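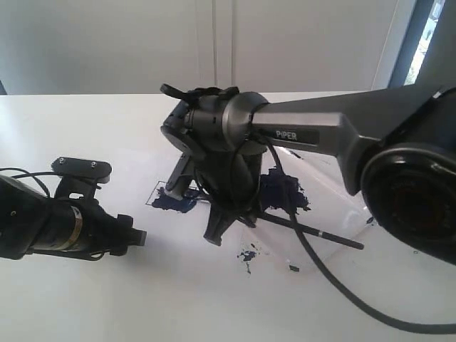 Tema: PIPER derecho, el pincel gira en la pinza y perdemos la referencia

gpisharody
Mensajes: 286

Celda de pintura con dos brazos. El derecho lleva el pincel y el izquierdo queda en espera. Desde febrero el programa se detiene con error de posición en la articulación 5 durante la aproximación al papel. Ayer fueron 3 paradas en 32 ciclos. En una de ellas la pinza abrió al rearmar y soltó el pincel sobre la mesa. Los controladores de trayectoria son los de Kpodo, sin modificar. Adjunto lo último del registro:

J5 following error, t=1547 ms, grip hold lost

Gangadharan Pisharody

flejes_norte

Dos fallos distintos. El error de seguimiento es una cosa y que la pinza abra al rearmar es otra, y la segunda es la grave. ¿Tienes la orden de apertura en la rutina de inicio?

gpisharody

Sí, viene de la plantilla de Flimameck. Abre, espera y vuelve a cerrar.

flejes_norte

Quítala hoy. Un rearme no debe mover nada sin confirmación del operador.

tornillo_m4

No estoy de acuerdo con el orden. Yo miraría antes el cable de la pinza. Si hace bucle por delante de la muñeca y luego cae a la mesa, cada giro de J5 tira de él. Un tirón en el conector da exactamente ese «hold lost».

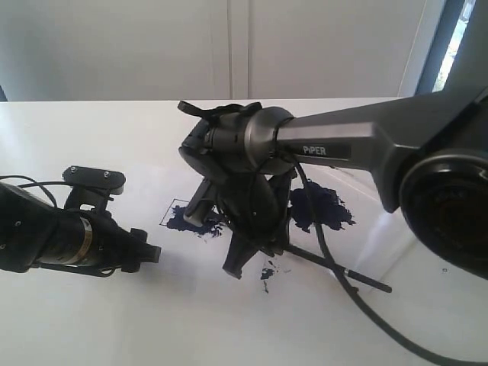 Y el tramo que arrastra por la mesa añade un par que el controlador no tiene en el modelo. Con la velocidad de aproximación al máximo el error de seguimiento se dispara antes en J5 que en ninguna otra. Prueba a bajarla a la mitad y compara.

flejes_norte

Un cable de ese peso no saca a J5 de tolerancia. Hace falta un roce o un enganche. Además, t=1547 es siempre el mismo instante o no lo es, y eso no lo ha dicho.

gpisharody

En las tres paradas cae dentro de la aproximación, pero el instante cambia. Con la velocidad a la mitad no he tenido paradas, aunque solo he corrido unos pocos ciclos. La apertura ya está fuera de la rutina de inicio.

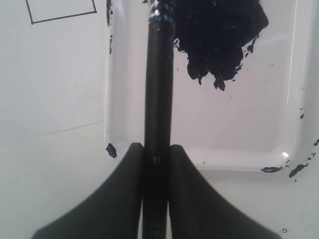 El agarre es lo que me sigue preocupando. Con Barkex calibramos la fuerza para un mango cuadrado, y ese valor se quedó en la configuración. El mango de ahora es cilíndrico y liso, y los dedos lo aprietan solo por los dos lados, así que un toque lateral contra el borde de la bandeja basta para que rote. El par medido en la pinza no lo detecta.

tornillo_m4

Entonces ponle unas almohadillas con ranura en V. Subir la fuerza sin cambiar la geometría solo calienta el motor.

pr_llano

En Prillport montamos ranura en V y mejoró el giro, pero el mango empezó a deslizarse a lo largo. Hubo que añadir un tope.

flejes_norte

Mecánica aparte, sigo pidiendo el registro completo de J5 con corriente. Sin la corriente no se distingue un enganche de una ganancia mal puesta.

gpisharody

Lo saco esta tarde a partir de las 16:00, con el cable sujeto al eslabón y sin sujetar, misma velocidad en ambos casos.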